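Ticket 700 - Open day, hand-held gripper station
Opened by: Estela Gaete
Status: monitoring

25th May. Right gripper dropped out of tracking during the Olline visit rehearsal. Log shows 12 gaps, all on the right marker. Left unaffected. Swapped the cables at the hub - no change.

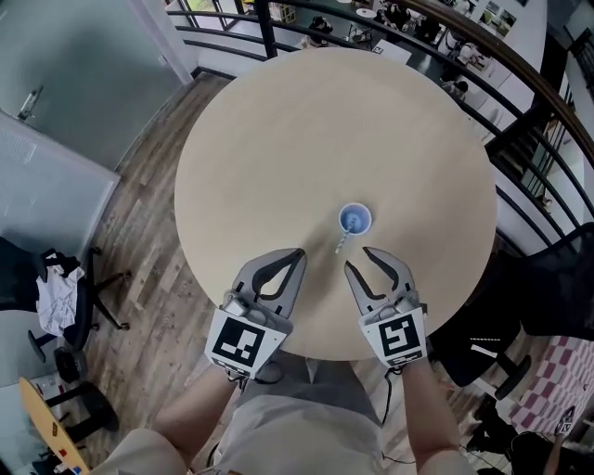
Thérèse Gagnon asked whether the straw task should be pulled from the visitor program. Keeping it for now. Cup stays near the middle of the table, jaws start open.

Reprinted the right marker plate and reran calibration. Next 4 runs logged no gaps. Leave open until the Besson group has been through.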